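Lumville Soccer Notes, 1/13/19

The club says Lorna Quiambao's knee is fine. The club also said that in the fall, right before she missed seven matches, so forgive me if I wait to see her run.

Quiambao sat out practice again this week. The statement from Lumville called it "load management," a phrase I have read so many times now that I could set it to music. She did light work indoors and is "on schedule" for the February restart against Dorkska. Whose schedule, they didn't say.
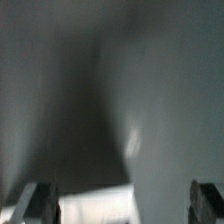
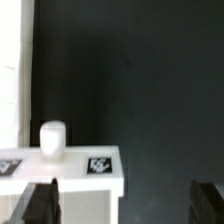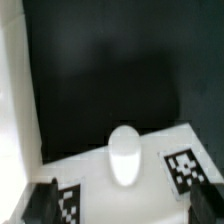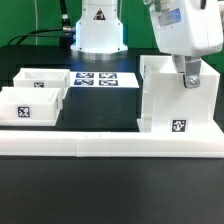 Will she start against Dorkska?

I doubt it. She has been through two full practices since the break, and no coach with a choice puts a midfielder out for 90 minutes on that. A spot on the bench and a short run late in the second half sounds more like it, and even that depends on the score.

The trouble is that the coach may not have a choice. Paltier took six points off us last season with the regular midfield healthy. Without Quiambao we've mostly kicked it long and hoped. The win over Quintela gets brought up every time somebody says this, and fine, it was a win, but the goal came off a defender's shin and we spent the last half hour in our own box.

As for the talk of a new contract before the restart, I'd file it with the talk of a new stand. It has been "close" for months. If it's close, sign it. If the club wants to see the knee hold up first, that would be a sensible thing to say out loud, and season ticket holders could handle hearing it.

Renewals, by the way, went up by $47 for the second half of the season. The letter thanks us for our patience. It doesn't mention the parking lot, which still floods at the north end, or the east gate, which was locked again for the last home match with a long line standing outside it.

The Dorkska match is at home. Lineups get posted an hour before kickoff, and I'll believe that one when I read it.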